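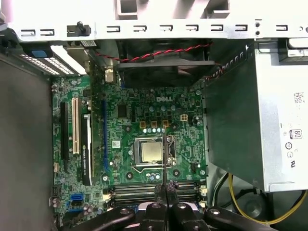 Udwood Repair Room — progress report to the Gresley Fund
2025-11-15
Prepared by Etornam Ackah

Work since April has been mostly on desktop computers. The grant of £4000 has paid for the benches, the hand tools, a stock of replacement drives and the electrical testing. We have taken in more than 60 machines, the larger part of them from the Ralunus offices when they moved. Many are Dell desktops in metal cases, with the power supply and a large fan sitting close to the board, so there is not much room for fingers until some of the cables are out of the way.

Each machine is opened, cleaned out and checked before anything is ordered for it. Dagim Yimer has rewritten the bench sheet so that fans, power supplies and memory are listed separately. Before this we were writing "parts needed" and having to open the same case again a week later.

Finished machines have gone to Assefa House for the homework room and to families on their list. Another 7 are waiting for drives. Those we can't mend are stripped, and the good power supplies and fans go on the shelf with the model written on masking tape.

Two things are behind. The evening course started late as the room was double booked, and 4 people are now on it. The shelving on the back wall has not been bought, and we would like to carry that money over to the spring.

The next job is a batch of slim desktops. They take a different power supply, and we have no spares for them yet. Receipts are attached separately.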